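Braltero puts grippers first in its October budget

Snack sorting starts at the table, and the shopping list is already long 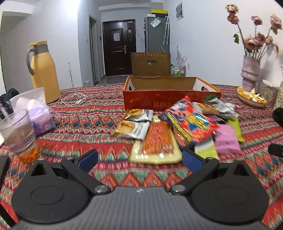 What the money is for

I've been following the equipment plans at Braltero for a while now, and this week I finally got to see the draft budget (all 14 pages of it, and yes, I read every one). The short version: they want more hand-held grippers before they spend another cent on arms. I think that's the right call!

Joar Eide, who puts the purchase requests together, told me the plan is to collect packing data in ordinary homes first. Think snack packets and an open cardboard box on a patterned tablecloth, with somebody's cup and a plate of orange peels still sitting there. Foil packs, bags, little pink and green packets, all in a heap. If you've ever tried to pick a slippery wrapper out from under another slippery wrapper, you know why they want plenty of practice runs on this stuff.

The request covers 5 new grippers, plus spare finger pads, which I'm told always get forgotten and then hold everything up for weeks. Two suppliers are in the running, Lindholm and Relitz. Lindholm quoted $716 per unit with one set of pads included. Relitz came in at $1,000, but that price has a second set of pads and a repair plan in it, so the gap is smaller than it looks at first. Eide is leaning toward Lindholm and buying the pads separately. "I'd like to have the parts on a shelf here," he said, "and I don't want to be on the phone every time a pad peels."

The arms haven't gone away. They're under the Ostenia project, further down the draft, and that line is still blank while the team works out floor space and power at the new site. My guess is we won't see a number there until the fall.

I also asked about storage, my own pet subject, and got a bit of a groan. Every session means video to keep, and the draft has drives and backup lumped in with general office costs. I'd pull that out and give it a line of its own, but it's not my budget!

Both quotes are good through the end of the month. Eide plans to send the final version up for sign-off before then, with delivery split into two batches if the money is approved.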